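# Skestard shirt drive gets a head start in the spare bedroom

OAKLEY -- The T-shirts started coming in before the flyers had gone up, and by the end of the first week of September the hall closet at Malcolm Pickering's house would no longer close. Pickering has been folding ever since, mostly in the evenings with the radio on, and he says he has come to look forward to it, even if his back has not.

The shirts are for the Skestard Clothing Swap, the fall giveaway that fills the old Erkton feed store for one long morning and sends an awful lot of families home with something warm, or something clean, or just something new to them. Last year the swap gave out 2000 pieces of clothing of every kind, from baby socks to a tuxedo jacket that went to a very happy high school trombone player. T-shirts ran out first, well before lunch, and people were still asking for them when the tables were being folded up.

So this year the organizers put out a call just for shirts. They asked for 500, and they asked that as many as possible arrive already washed. Neighbors on both sides of the creek have been generous, dropping bags on porches and, in one case, leaving a pillowcase full of them hanging from Pickering's mailbox with a nice note pinned to it.

Washed is one thing, of course, and folded is another. A shirt that has sat at the bottom of a trash bag for a week comes out looking like it, and Pickering, who spent 36 years at Sterance Dry Goods before the store closed its doors, cannot bring himself to put a wrinkled shirt on a table. He works on a bed, which he prefers to any counter because he can spread the whole shirt out and walk around it.

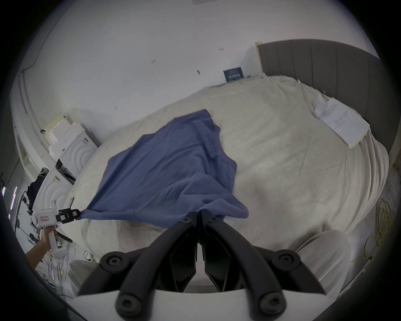

*A blue T-shirt spread over a cream-colored duvet, its fabric rumpled and wrinkled.*

His way of doing it is the one he learned his first month at Sterance, and he is glad to pass it along to anyone who will stand still long enough. Lay the shirt face down. Pull the collar straight and smooth out from the middle with the flat of your hand, toward the hems, until the side seams lie where they should. Fold one side in to the middle of the shoulder, turn the sleeve back on itself, and do the same on the other side. Then bring the bottom up in two easy turns and flip the whole thing over.

"Everybody wants to start with the sleeves," Pickering said. "Leave the sleeves alone until you've got the collar right. If the collar is crooked you may as well go have a cup of coffee and start over."

Trevor Treloar, who runs the swap and drives the truck on the big morning, said the neat stacks make more of a difference than people might think. Last year the folded tables stayed tidy for a good while, and folks could find their size without digging, while the bins of loose clothes along the back wall got picked through and then mostly passed over.

"You lay something out nicely and people pick it up like it's worth having," Treloar said. "And it is worth having. Some of these shirts have years left in them -- I've been wearing one from the first swap, and my wife would tell you it's time I brought it back."

As of this writing the drive was still 100 shirts short, with children's sizes and extra-large the most needed. Plain colors, stripes, team shirts and souvenir shirts are all welcome, so long as there are no holes and no big stains. Long sleeves are fine too.

Shirts can be left at the side door of the Erkton feed store any evening until 7 p.m., or in the blue barrel inside the Oakley library. Anyone who would like to help fold is invited to come by the feed store at 6 p.m. the night before the swap. Treloar's sister is bringing soup, and Pickering has promised to be patient about the sleeves.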